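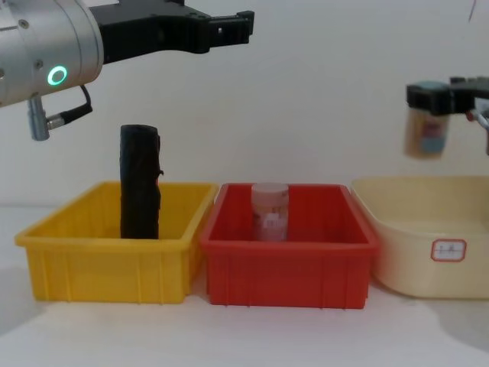 两条臂共用一张台子，八成是为了演示好看，真要干活一条就够，多出来那条只会多一倍的毛病。上一篇底下有位读者这么留言，还补了一句，说我写了那么多调夹爪的事，从来没算过总账。

总账我算过，算完不太想贴出来。今天补上一部分，顺便把这个工位从装好到现在怎么伺候的记一遍，省得下次出问题我又去翻聊天记录。

8/2/25，晚上写的，台子还开着。

先说我对这套东西的态度。我一开始就不看好。Medasar 的销售来讲的时候，幻灯片上写的是“即插即用，半天上线”。我做设备维护这些年，凡是听见“半天”两个字，就自动换算成两个星期。这次换算得还偏乐观了，从三月拆箱到能连续跑一个班不叫人，用了 24 天。这 24 天里真正花在写程序上的时间很少，大部分耗在四件没人写进手册的事上：台面、线、盒子、光。

台面。手册要求安装面平整，给了一个公差，没告诉你怎么量。我们的台子是以前做包装用的白台面，看着平，拿刀口尺一靠，中间能透光。两条臂各自在自己的底座上标定都漂亮得很，误差小到你想截图发给老板，可一旦让左臂放、右臂取同一个点，差出来的那一截就够夹爪戳到罐盖边上。Medasar 的技术支持在电话里让我重新标定，我重标了三遍，每遍结果都好看，每遍都照戳不误。后来我把台面拆下来，底下垫了不锈钢垫片，四个角一点一点调，再标定，好了。支持那边听完说，哦对，建议先检查安装面。建议放在最后说，这是他们的一贯作风。

线。夹爪的线从法兰下面的插头出来，甩出一个弯再回到臂上。这个弯留多大，能吵一个下午。留小了，腕部一转就绷，绷的不是线，是插头，插头的针脚比线娇气多了。留大了，臂从料盒上方过的时候，线弯会蹭到高一点的东西。我们黄盒子里常放那种竖着的黑色长件，露出盒沿一大截，线弯要是垂得低，迟早扫上去。

我见过别的厂拿扎带把线捆死在臂上，捆得整整齐齐，参观的人都夸。那样捆，前几天没事，过一阵子夹爪开始偶尔不响应，一查是接触不良，再一查是根部折了。我现在的做法是：腕部转到两个极限位置，各停住，用手捏线，能捏动就行，捏不动就放一点。然后让臂走一遍最低的路径，人站在侧面盯着线弯看。土办法，没有公式。Flarkon 出过一种带弹簧的走线架，我买了一套，装上第二天拆了，弹簧回弹的时候会带着线抖，抖得比不装还厉害。那套架子现在夹在我工具柜的门后面挂抹布，挺稳。

插头本身也要看。我每周拧下来看一次针脚，用气吹一下，装回去的时候在锁环上画一道记号线，骑着缝画。下次路过，瞄一眼记号有没有错开，就知道松没松。这个习惯救过我一回：记号错开了一点点，当时夹爪一切正常，指示环也照样亮绿灯。

说到绿灯，我要啰嗦几句。法兰上那个发光的环，是整套设备里最讨人喜欢、也最靠不住的零件。绿的，只说明控制器觉得自己没事。它不知道手指垫片磨没磨，不知道盒子挪没挪位置，不知道夹着的罐子正在慢慢往下滑。有次我去吃饭，回来远远看见灯绿着，放心倒了杯水，走近一看，夹爪对着空气一板一眼地抓放，抓了不知多久。你要是也在带新人，头一件事就请他别信灯。看手指，看盒子，看罐子最后落在哪儿。

盒子。这是我觉得最冤的一项。黄的红的是同一种塑料箱，外壁有竖筋，边沿厚，结实，就是底不平，一摔一晒还会翘。米色的那个浅盆壁是斜的，角是圆的。当初选它们纯粹因为库房里有，方案里压根没考虑过料盒，合同上写的是“客户自备”。四个字，后面全是我的事。

直壁箱子的麻烦在于深。夹爪伸进去，身子两边都是壁，罐子只要离壁近一点，手指就下不去。浅盆好放不好取，小罐子放偏了会顺着斜壁往中间滑，有时候倒，有时候不倒，倒了就没法用原来的姿态夹盖子。我们现在定的规矩是浅盆只收不取，要取的东西一律从箱子里走。这条规矩是吃了亏才定的，前后倒了多少罐我没数，反正有一回里面装的是粉，盖子没拧紧，擦台子擦到下班。

固定盒子的办法试过好几种。双面胶，撕不干净；磁铁，塑料箱吸不住，得另外贴铁片，铁片又会掉；最后在台面上打了挡块，左边靠死，箱子一个挨一个推过去，缝自然就没了。换箱子的时候往左一推，听到咔一声，位置就八九不离十。剩下的那一点差，靠夹爪张开的余量去吃。有人跟我说加个相机就都解决了，Huerta 的人也来推销过他们的视觉，报价单我看了，光支架和授权就够我买一面墙的塑料箱。我没说视觉没用，我只说在你的台子还不平、箱子还会跑之前，装相机等于花钱请人来看你家有多乱。

光。这项本来跟我们没关系，毕竟没上视觉。有关系的是人。台面白，墙也白，灯一均匀，黑夹爪倒是看得清楚，半透明的罐子在红箱子里就很难看出是立着还是歪着。粉盖子那种尤其烦，箱子里面一片暗红，罐身透一点浅粉，你得凑过去看，一凑过去就进了安全区，臂就停。停一次，再启动，再确认，心情就差一截。后来在侧面加了一盏便宜的小灯，斜着打，罐子有了影子，站在黄线外面就能看出来。整个工位里性价比最高的一件改造，就是那盏灯。

再说夹爪。平行夹爪，两根短手指，出厂的手指是给规整零件用的，夹罐子不行。罐盖有圆的有带棱的，硬夹会打滑，夹紧了又把盖子夹得微微转一下，转过之后盖就松了。我们在手指内侧贴了一层胶垫，先用 Privach 的，又软又黏，抓得很牢，牢到松开的时候罐子不肯走，跟着手指往上带一下才掉，落点就飘了。换了硬一档的，好些。垫片我是按天数换的，14 天一换，不管看着有没有磨。有人说浪费，说明明还能用。能用和能放准是两码事，等你看得出磨损的时候，落点已经歪了好几天了。

夹持力也别听默认值。默认力度是给金属件配的，装小罐的时候我往下降，一格一格降，降到罐子快要滑的那一格，再往回加一点。每种罐子一组参数，写在一张纸上，贴在控制柜内侧。为什么用纸？软件里当然也能存，软件升级过一次，名字全变成了默认的编号，我对着一列数字猜了半个上午。纸不会升级。

下面是我每天早上干的事，照抄我那张纸：

开机前，手摸一遍两条臂的腕部，看有没有油印子。
看两处插头的记号线。
线弯拉一下，看有没有压痕。
箱子往左推到底。
夹爪空开空合几下，听声音，左右两只应该一样，不一样的那只先别用。
低速跑一遍空程，两条臂一起跑，人站在急停旁边。
放一个试验罐，看落点，盆里贴了个十字。
落点没问题再提速。

做完要 11 分钟。销售讲的是“开机即生产”，你自己把这 11 分钟乘一乘工作日就知道了。我倒不嫌它长，我嫌的是算投资回报的那张表里没有这一行。

回到读者的问题，两条臂到底值不值。我把这几个月的停机记录翻了一遍，一共 76 次，凡是要人走过去处理的都算。里头和“两条臂互相让路”有关的，占了最大一块。共享区的逻辑是谁先进谁占着，另一条在外面等。听着合理。实际跑起来，左臂要过红箱子上方，右臂正提着罐子在浅盆上头找位置，离得不远，系统保守，就让左臂悬在那里张着爪子等。等一下没关系，一个班下来净看它等了。

我试过把共享区划小，划小之后等得少了，可有一次两只夹爪擦得很近，我站在旁边汗都下来了，当天就改了回去。也试过错开节拍，让一条臂晚一步起动，头两个钟头很漂亮，后来哪边卡了一下，节拍就对上了，又开始互相等。现在的办法比较笨，右边只管罐子，左边只管别的件，中间的红箱子两边都能进，但一轮里只许一边进，由程序写死。效率比宣传册上低一大截，胜在不闹事。

那位读者说一条就够，我觉得也没那么绝对。一条臂又抓长件又抓小罐，得换手指，换手指就得停，或者上快换盘，快换盘的价钱和毛病我都领教过，不见得便宜。我们的料刚好是两类，一边一副手指，谁也不用换，这是第二条臂唯一让我服气的地方。如果你那边只有一类料，我劝你买一条，剩下的钱拿去把台子弄平。

维修方面，到现在真正坏过的硬件只有一样，右边夹爪的一根手指，定位销松了，合拢的时候错位。现象很隐蔽，夹大东西没事，夹小罐盖就偏。我先怀疑胶垫，换了；怀疑标定，又标了；怀疑参数，调了半天。最后是听出来的，空合的时候多了一下很轻的嗒。拆下来，销子用手就能拔出来。重新压进去，上了点螺纹胶固定旁边的螺丝，之后没再响过。Medasar 的意思是整只寄回去，来回要等好几个礼拜，保修期内不许自行拆卸。我拆了，这里就当没写过。

接下来想改的是黄箱子的位置。长件竖着放太高，臂每次都要抬得很高才敢过去，抬高就慢。想试试把箱子垫斜，让件靠着一边倒，可倒下来的姿态又不固定，夹爪未必抓得着。可能最后还是得做个插座一样的架子，一根一个坑。木工房那边说可以帮我切一块，尺寸我还没量。

有人要那张停机记录的表，我整理一下，去掉料号再发。别催。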